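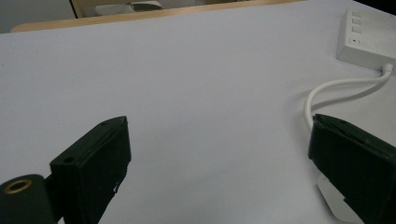
*Table top, pale matt finish.*

**Matt topcoat on a work table: burnishing, hardener, cleaning**

**tullumbench** wrote:

I am after opinions on a finish schedule before I commit to it. The job is a set of work tables for a shared room in Moruvcombe. The client wants a pale top, dead matt, and will not accept gloss or satin. Daily use, mostly paper and hand tools, wiped down at the end of the day.

Schedule so far:

- Flultlow waterborne primer, two coats, flatted with P240 between
- Flultlow pigmented topcoat, matt, two coats
- Begay clear matt, two-part, one coat

My question is about the clear. The data sheet gives a full cure of 264 hours at room temperature, and the client wants the tables in use well before that. Can I leave the clear off and put a third coat of colour on instead? The pigmented matt is sold as suitable for furniture, but the sheet says nothing about wear on horizontal surfaces.

---

**ledger_and_lath** wrote:

I would not leave it off. A matt finish gets its low sheen from matting agent, usually fine silica, which leaves the surface slightly rough at a very small scale. Rub it often enough and the high points are flattened. You then have shiny patches where forearms rest. Pigmented matt is worse than clear matt for this, as there is less binder holding everything together.

A third coat of colour gives you more thickness of the same soft film. It will burnish just as fast.

---

**p_orrery** wrote:

Disagree in part. Burnishing depends on the resin far more than on whether there is a clear over it. I have had a one-part clear polish up in a month over a pigmented coat that would have been fine on its own. If the colour coat can take a crosslinker, add it and skip the clear. One product fewer, and no risk of the clear yellowing over a cool white.

Does the Flultlow topcoat have a hardener option?

---

**tullumbench** wrote:

It does. Tullum (my usual supplier, hence the name) stocks it. The ratio is 200 ml to the 5 litre tin, pot life four hours. I had assumed it was for kitchen doors.

---

**ledger_and_lath** wrote:

Doors are vertical. Nobody drags a box file across a door.

I accept the point about one-part clears. The OP is proposing a two-part clear, though, and that is a different class of film. I have a two-part matt on my own drawing table and the sheen is even after four years.

---

**jana.petersen** wrote:

Some numbers, for what they are worth. I ran a rough comparison on sample boards last year: white cotton cloth, a 1000 g weight on top, 300 double rubs, all boards left to cure for the full period on the tin. Sheen read at 85 degrees before and after.

| Finish | Before | After |
|---|---|---|
| Pigmented matt, no hardener | 6 | 17 |
| Pigmented matt, with hardener | 6 | 10 |
| One-part clear matt over colour | 8 | 16 |
| Two-part clear matt over colour | 9 | 11 |

Different manufacturer from either of yours, so treat it as a ranking only. The two-part clear moved least. It also started higher, which may matter if the client really does mean dead matt.

---

**p_orrery** wrote:

Useful. Note that hardened colour ends at 10 and the two-part clear ends at 11, so after wear the hardened colour is still the flatter of the two.

---

**ledger_and_lath** wrote:

The final figure is the wrong one to look at. What the eye picks up is the difference between the worn patch and the rest of the top. That is a shift of four units against two. On a pale surface with a window to one side, four is visible from the doorway.

---

**jana.petersen** wrote:

I would agree with that reading, with the caution that my meter is only good to a unit either way. The gap between those two boards is small. The gap between either of them and the first board is large.

---

**lpruitt** wrote:

Coming at it from the maintenance side. I look after rooms with painted tops and most of the damage I see is from cleaning. Melamine foam is the worst. It is an abrasive and it will take a matt top to a shine in a few wipes. Whatever you apply, leave the client a written note: damp microfibre, a drop of neutral detergent, no foam blocks, no cream cleaner.

Also check the joint where the top meets any wooden edging. Water sits there and lifts the paint along the line.
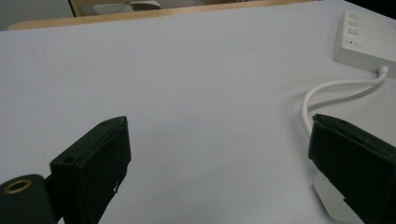

*Pale top with a light wooden edge along one side.*

---

**tullumbench** wrote:

Noted on the edge. I had planned to run the clear over both the paint and the timber in one go to seal the line. Is there any reason not to?

---

**p_orrery** wrote:

Movement. If the edging is solid it will move at a different rate from a sheet core, and a hard two-part film bridging the joint can crack along it. I would cut a small V at the joint, finish the two sides separately and let the clear run into the groove.

---

**ledger_and_lath** wrote:

On this we agree. Seal the timber before fitting as well, including the hidden face.

---

**lpruitt** wrote:

A V-groove collects dirt. I would take a hairline crack over a groove full of pencil dust, but I am the one with the cloth.

Lucinda

---

**tullumbench** wrote:

Decision, subject to the test board: hardener in both colour coats, then the two-part clear, with a very shallow groove at the edging. I will ask the client to accept light use only until the 264 hours are up — paper and laptops, nothing dragged, no wet cleaning. If they refuse, the clear comes off the schedule and I go with p_orrery's version.

One open point. Does hardener in the colour coat affect adhesion of the clear if I miss the recoat window?

---

**jana.petersen** wrote:

It can. Once the crosslinked coat is past its window you need a mechanical key. Grey abrasive pad, light pressure, vacuum, tack cloth. Keep the pressure even or the scratch pattern will show through a matt clear in low light. The window should be on the hardener sheet, usually separate from the one for the paint.

---

**tullumbench** wrote:

Found it, second page of the hardener sheet. 24 hours. I will spray the clear the following morning and post sheen readings from the test board in May.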